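Keeping limescale out of the line

Khadija Ouazzani has looked after water treatment at Plarnholm for 4 years. The site supplies hot drinks equipment to canteens, and most of the faults reported to her come down to hardness.

"People ask for a descaling schedule," she says. "I ask them for a water test first. At 200 parts per million you get scale on the element within weeks. A fixed schedule tells you nothing about that."

Her own supply measured 177 in November, before softening. She takes the sample from the cold tap after running it for 3 minutes, and repeats the test if the figure has moved since the last entry in the log.
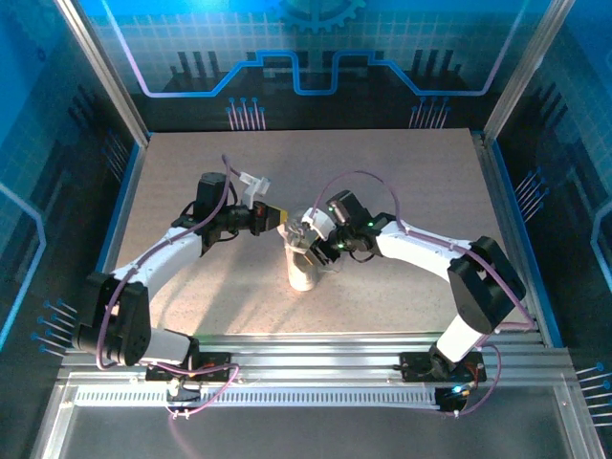
Softening is done by ion exchange, with the cartridge fitted ahead of the boiler. Ouazzani does not aim for zero. "Very soft water attacks some fittings – copper in particular – and the tea tastes flat. I leave a little hardness in and set the bypass to suit."

She is less patient with acid cleaning. Citric acid is adequate for light deposits, in her view, provided it is flushed out fully. Stronger products are kept for parts that can be taken off and soaked.
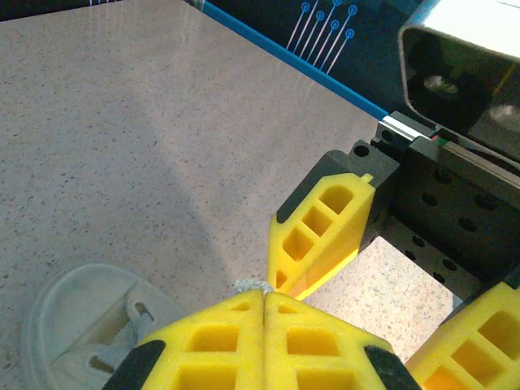
Speckled worktop with a blue-striped panel behind.

Her colleague Torquil Pringle keeps the log and disagrees on one point. He would change cartridges by volume, using a meter on the inlet. Ouazzani prefers to change them on the test result. "The meter is fine until the supply changes," she says. "Ours is blended from two sources, and the company does not ring us when it switches."

They have settled on recording both figures until spring.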